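From: Firdevs Tuncer
To: residents-notices list
Subject: Re: Water pressure and the August shutdown, Skustcombe House

Dear all,

Thank you to everyone who replied to the first notice. Mr Nordin's message raised points that several households have also put to the office by telephone, so I am answering it on the list. His message is quoted in part below.

Edvin Nordin wrote:
> The notice says that the supply will be off "during working hours"
> but does not say which floors are affected first. We are on the
> fourth floor and the pressure in the kitchen has been poor since
> the spring. Will the new pump deal with this, or is it a separate
> matter? I would also like to know whether the charge of 376 per
> flat is in addition to the usual service charge. My neighbour was
> told one thing and I was told another.
>
> Finally, could the office please say what we should do with
> dishwashers and washing machines on the day?

On the charge: the sum of 376 per flat is the full contribution to the pump and is taken from the reserve already collected. It will not appear as an extra line on your next statement. I apologise that two different answers were given. Duygu Kocabaş has now written to both households to confirm the position.

On pressure: the existing pump is 18 years old and was fitted when the top floor was still used for storage. The contractor, Aksoy, expects the new unit to bring the upper floors into line with the rest of the building. If your pressure remains poor a week after the work is finished, please report it to the office as a separate fault and give your flat number and the tap concerned.

The supply will be turned off at 9 a.m., starting with the upper floors, and is due to be restored to the whole building by 4 p.m. The tank holding 2,000 litres in the basement will be drained and cleaned on the same day, so it cannot be used as a reserve.

We ask each household to prepare as follows.

1. Draw off enough drinking water the evening before and keep it covered.

2. Finish any washing-up the night before, and make sure that all taps are fully closed before you leave the flat. A tap left open while the supply is off may run unattended when it returns.
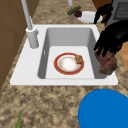

3. Do not start a dishwasher or washing machine after 8 a.m. Machines with a delayed start should be switched off at the wall.

4. When the supply returns, run the cold kitchen tap gently until the water is clear. Some cloudiness is to be expected – it is caused by air in the pipes.

Residents who need water brought to the door for medical reasons should ring the office on extension 526. Nermin Dağdelen is keeping the list and will confirm each request in writing.

Yours sincerely,

Firdevs Tuncer
Building Office, Skustcombe House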